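About Gurnholm

Gurnholm is a clothing wholesaler and pattern house. We supply independent shops with women's and men's outerwear, shirts and knitwear, and we produce the seasonal lookbook that goes with each range.

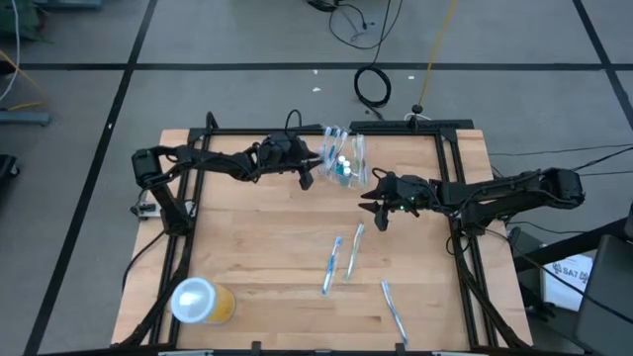

What does Gurnholm make itself, and what does it buy in?

Coats, jackets and shirts are cut and sewn in our own workroom from our own patterns. Knitwear is made to our specification by Athumani, who also dye the yarn. Belts, scarves and gloves are bought in finished and sold under the supplier's label.

Company

The business was started by Nikau Tawhiri, who trained as a pattern cutter and still signs off every base block before it is graded. It began as a cutting service for other labels. The first range under the Gurnholm name had nine styles, all of them coats. The present catalogue lists 68 styles, of which 14 are carried over from year to year with changes to cloth and colour only.

We sell to shops. We do not sell to the public from this site, and prices are shown to account holders only. A list of shops holding stock can be requested by email.

Ranges

There are two ranges a year. The autumn and winter range is shown to buyers in February, and orders placed at that showing are given priority in the cutting schedule. The spring and summer range follows the same pattern six months later. Repeat orders are accepted while cloth lasts. Once a cloth is finished we offer the nearest match in weight and composition, and the shop may accept or cancel that line without charge.

Sizing

Women's styles are graded from 8 to 20 and men's from 36 to 48 chest. Garment measurements, taken flat, are given on each style sheet together with the allowance for movement. Sizes did not change when the blocks were redrawn, but the back length of all coats increased by 1 cm. Shops holding older stock should check the style number, which ends in B for the revised block.

Cloth and trims

Wool coating is ordered in two weights. Shirt cotton is pre-shrunk before cutting. Linings are viscose unless the style sheet states otherwise. Zips and press fastenings come from Dasteck. Spare buttons are sewn to the side seam label of every coat and jacket.

Lookbook

The lookbook is printed and is also supplied as image files which account holders may use in their windows, on their websites and in local advertising. Files must not be recoloured. Printing and layout are handled by Treltel. Styles are photographed on the sample size, and the sample size is printed beside each picture.

Accounts

Nearly 159 shops hold an account with us. New accounts are opened on receipt of a trade reference and a completed form. The minimum first order is 14 garments, which may be spread across any styles in the current range. Carriage is charged at cost.

Page last revised June 2021.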